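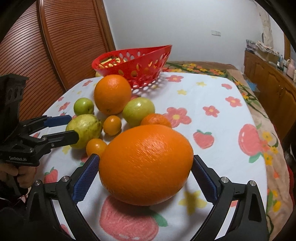 Large orange held between the padded fingers of a hand-held gripper, second gripper at the guava.

Clerkdale Handling Practice Project
Progress report to the Ferkwood Fund, second period
Prepared by Abdelghani Ouazzani, project lead

Status

Work package 2 (rules for collecting demonstrations with hand-held grippers in homes) is on schedule. Draft 3 of the practice document went to the Clorkgate review group in March and came back with comments on four clauses. Three have been settled. The fourth, on background contents, is still open and is covered under Clause 9.

We reviewed 442 episodes against Draft 3. Of these, 109 failed at least one clause. The most common failure was a missing or incomplete object list, followed by an unrecorded change of operator. Damage to produce came third, well behind the other two. Failed episodes are kept in a separate store and are not passed to training until the record has been corrected and a second reviewer has signed it off.

Clause 4: Object lists

Draft 2 allowed a general entry such as "fruit, mixed". Draft 3 requires one line per item, with kind and size class. Citrus caused most of the disagreement between reviewers – small mandarins and small oranges were entered under either name, sometimes within one session. The clause now permits "small citrus" where the kind cannot be settled by looking. Items partly hidden by a container rim or by a finger are still entered, with the word "partial".

Containers have their own line. Color and type of opening are recorded, as a perforated side gives a finger tip something to catch on and reviewers need to know this when they grade a placement.

Clause 6: Two grippers in one workspace

A total of 132 episodes in the reviewed set used two grippers at the same container. Draft 3 requires that one gripper is named as lead before recording starts. The other may approach the container but must not close on an item while the lead is releasing. Where both fingers of the lead hold a large item, the second gripper should work on a different item and keep its body outside the rim.

Reviewers asked for a fixed minimum distance between the two tools. We have not adopted one. The distance depends on container size, and a single figure would rule out most small baskets. The text now says that the pads of the two grippers must not touch.
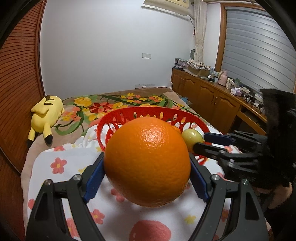
Clause 9: Background contents

This is the open clause. Sessions take place in furnished rooms, and the wide lens takes in wardrobes, cabinet tops, bottles, toys and bedding well beyond the work surface. Clorkgate proposed that all such items be removed. Our position is that ordinary household contents may stay, provided that papers, screens and family photographs are taken out of view and the householder has signed the contents sheet. A revised wording was sent in May and we await a reply.

Clause 11: Pads and joints

Pads are to be wiped between produce and non-produce sessions. Pivot screws are checked by hand before the first episode. The Seppälä checklist has been adopted for this purpose without change, except that the line on spare batteries was moved to the end.

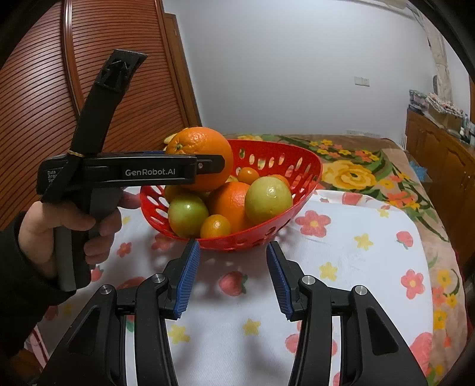
Page last changed: June, Draft 3 comments added to Clauses 6 and 9

Clause 12: Start position

Each episode begins with the recording gripper open and both pads in its own view. Operators holding a second tool start with its tip wherever the task requires, including over the container. The earlier rule that both tools start clear of the container was dropped after review, as it added an approach movement that was not part of the task.

Next period

Draft 4 will be tested on 220 new episodes, all with a full object list. Two reviewers will grade each one separately and differences will be logged by clause. No change to the budget is requested. The delivery month for Draft 4 remains October, subject to agreement on Clause 9.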